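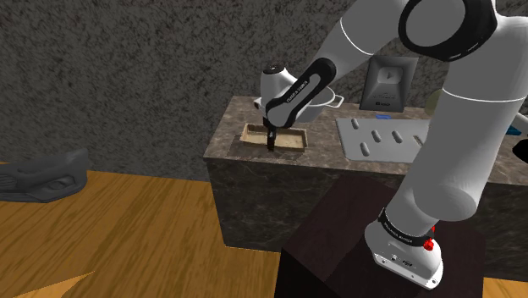
Rendered arm with its gripper lowered to a shallow tray on the countertop.

Ferlow: temperature and noise logs from home-built PCs

Ferlow is a collection of cooling logs sent in by people who like taking the side panel off their computers. It holds 205 logged runs from 44 machines, from tiny living-room boxes to full towers with more radiator than motherboard. If you have ever swapped a case fan at midnight just to see what would happen, you are among friends!

Maintained by Serpil Erdem and Marisa Greco. Current release: 8th March.

What you get

Each run is one CSV file, with a small text file of the same name beside it. The CSV has a row per second with these columns:

time_s, seconds since the load was started
cpu_c, processor package temperature
gpu_c, graphics card core temperature (blank if the machine has none)
room_c, air temperature near the front intake
fan_rpm_1 to fan_rpm_6, in the order the owner listed them
noise_db, sound level, where the owner had a meter

The text file says which case and cooler were used, how the fans were turned (in or out) and anything the owner felt like adding. Do read these. One tells you at some length how a cardboard duct was shaped around a drive cage, and the trace that goes with it is lovely.

How the runs were made

Every machine idles for ten minutes, then runs the load script for 992 seconds, then idles again until the processor is back within two degrees of where it began. The odd number comes from Marisa's first version of the script, which had a counting mistake in the outer loop. By the time we spotted it there were already too many good runs to throw away, so 992 it stays.

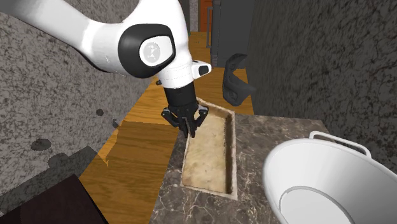 Owners were asked to keep the room door shut and to leave clock speeds alone for the whole run. Overclocked machines are very welcome, but they are marked with oc=1 in index.csv and it is best to plot them separately. The fastest of the lot, a water-cooled build called Pralthorpe, will squash everybody else's line flat if you leave it in.

Getting started

Unpack the archive, open index.csv and pick a run by its id. The script plot_run.py takes that id and draws temperature over fan speed:

python plot_run.py --run 32

Run 32 is a great one to begin with. The owner turned the rear fan round between this run and the next, and comparing the two is the quickest lesson in airflow I know.

compare.py takes two ids and lines them up at the start of the load. It needs matplotlib and pandas, nothing else.

Known problems

Sound levels were taken with whatever meter people owned, mostly phones. Use them within one machine only.

Fan columns stuck at zero usually mean a two-wire fan with no speed signal — the fan itself may well have been spinning.

Machines using the Ovora fan hub report all their fans as one. We hope to split these in the July release.

The run named messina-b has a gap where the laptop doing the logging went to sleep.
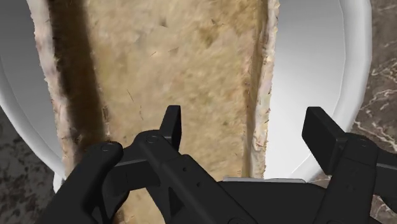 Sending in your own runs

Please do! Odd builds are especially welcome — passive cases, old server parts, anything with a home-made bracket. Run log_load.py, fill in notes_template.txt and open a pull request with both files in the incoming folder. Serpil checks new runs at weekends and will write back if a column looks strange.

Licence

Logs and notes are CC BY 4.0. Scripts are MIT.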